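Ellach Dinner Plate, Sky Blue

Set of 2
Item number 192
In stock

A round plate for every day, in a pale sky blue with a light gloss. We have kept this plate in our shop longer than any other, and customers come back for it when they move to a new home or when the family becomes bigger. It goes well with white dishes and also with the gray bowls from our Mandlow series.

The color is soft and a little powdery. On the screen it can look stronger than it is in your hand, and in the evening under a yellow lamp it turns slightly toward green. If you want to be sure of the color before you order a full table, please write to us and Natalina Valentini will send you one plate to look at. You pay only the postage.

The rim is raised and smooth all the way. Inside the rim there are fine rings which go down in small steps to the flatter middle. They are shallow, so you feel them more with the fingers than with the fork. Sauce stays on the plate when you carry it to the table, but for a real soup we recommend the Mandlow bowl.

Washing and care

Wash the plate before the first use with warm water and a little dish soap. After this it can go in the dishwasher or be washed by hand, as you prefer. For washing by hand, use a soft sponge or a cloth and follow the rings in a circle. A bit of egg or porridge likes to sit in them when it has dried, and then it is better to leave the plate in warm water for some minutes than to scratch. Please do not use steel wool or scouring powder, these will take away the gloss with time.

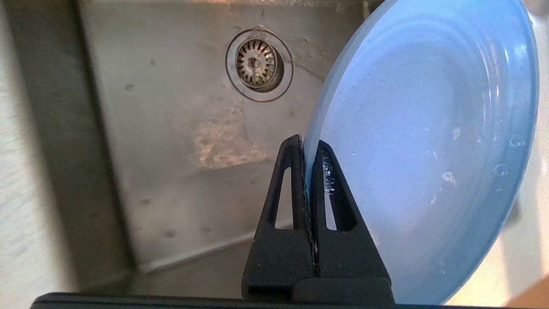
Sky Blue plate at the sink, with water drops and a little food still on the face.

Hold the plate by the edge and rinse both sides. Look at it once against the light before you put it in the rack, small remains are easy to miss on a pale color. Let the plates dry standing. When you stack them wet, the water stays between them and leaves marks of lime. If you have such marks already, wipe them with a cloth and some vinegar, then rinse well.

In the cupboard the plates stack without wobbling. We suggest not to put heavy pans on top.

What our customers ask

Can I use it in the microwave? Yes, for warming food. It is not made for the oven or the grill.

Do you sell single plates? Only as a replacement, when one from your set is broken. Write us your order number and we will put it in the next parcel.

Is the blue always the same? There can be a small difference between deliveries. The plates from February are a touch lighter than the ones before. If you are adding to an older set, tell us when you bought it and we will try to find a close match.

Customer review

"I bought two sets for my daughter and finally kept one for myself. The blue is very calm and the rim is nice to hold. One plate came with a dull spot near the rim and it was changed without discussion." Benedetta Leone, 2023-04-26

Delivery and returns

We pack each set in paper and send it from our store in Prasgate. If something arrives broken, keep the box and send us a photo. Unused plates can be returned in their original packing.

Questions about this item: Nermina Grgić, customer service

See also: Ellach Side Plate, Mandlow Bowl, Kaczorowski Dish Rack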